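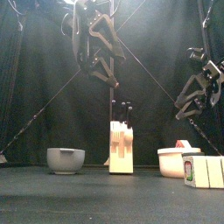 Wer mit Robotern arbeitet, gewöhnt sich schnell an Ausnahmen – und ich nehme mich da gar nicht aus. Drei schwarze Messergriffe ragen aus einem hellen Block, darüber hängt ein Greifer, und welche Regel gilt nun eigentlich? Bei uns in Steltholm stehen dazu neun Sätze an der Wand, die meisten stammen noch von Saron Gebru, und ich habe sie mit den Jahren richtig lieb gewonnen. Mein liebster verlangt, dass zwei Menschen den Aufbau freigeben, bevor der Strom an die Arme geht. Kiros Hailu hält das bei Küchensachen für übertrieben, und ich verstehe ihn ja, die Tage sind kurz. Trotzdem möchte ich, dass wir bei Messern streng bleiben und die Freigabe auch weiterhin von Hand unterschreiben.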